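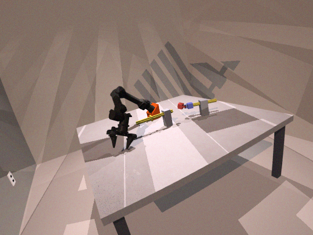
February, bench 2, glue tests continued

Started at 8:15. The shop was cold overnight, so I let the hide glue sit in the warmer for an hour before opening anything. The Flolach granules from the new sack look the same as the old ones, a bit paler maybe. Soaked one part glue to two parts water as before. It took longer to swell than last time, and there were still hard bits at the bottom when I stirred it.

Purpose of this round is to settle which glue goes into the drawer boxes for the Atport order. We have been using the yellow glue out of habit. The complaint from Atport was about drawer fronts creeping at the dovetails after a summer in a warm room, and I would like to know whether that is the glue or the wood before we cut any more stock.

Samples are maple on maple, planed, lap joints, same overlap on every one. I clamped the hide glue set quickly and still lost two of them to skinning — the glue had gelled before the pieces met. Those two are marked with an X and should not be pulled. If anyone finds them in the tray, throw them out.

Yellow glue set from last week came out of the clamps fine. Squeeze-out was even along the edge. I pulled the first of these on the lever rig and it held to 2,000 pounds before the wood split next to the joint. The second one also went to 2,000 and failed the same way, in the wood. So the joint itself is not the weak part when it is pulled once and quickly. That agrees with what is written on the inside of the cabinet door.

The third went to 3,000, which I don't trust. The pin in the rig was sitting crooked when I took it out, and I think some of the load was going into the side plate. I have written it down but put brackets around it. The rig needs a new pin before the hide glue samples are pulled. There should be one in the Corrigan box under the stairs, and if not, we can turn one.

Creep test is a different matter. For that, a sample hangs in the warm cupboard with 800 pounds on it through the long lever, and I read the scribe line against the rule morning and evening. One yellow glue sample has been in since the start of the month. The line has moved by about the width of a pencil mark. The hide glue sample next to it has not moved that I can see, but it went in later.
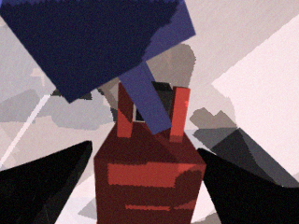
Red block between the black fingers, with the blue piece over it.

Humidity in the cupboard was low when I checked at noon. I refilled the dish. The Viltau gauge on the inside of the door reads lower than the one on the wall, and I don't know which to believe. Will put both in the salt bag overnight and compare.

To do:
— new pin for the lever rig
— remake the two spoiled hide glue samples, warm the wood first this time
— read the creep lines at 5:30
— ask Atport which way the grain ran on the drawer fronts they sent back
— wash the glue pot before it sets, please, it was left again

5:40. Creep lines read, no change on either one. Warmer turned off.

Shop notebook, bench 2 | Questions: leave a note in the front office tray | Back to top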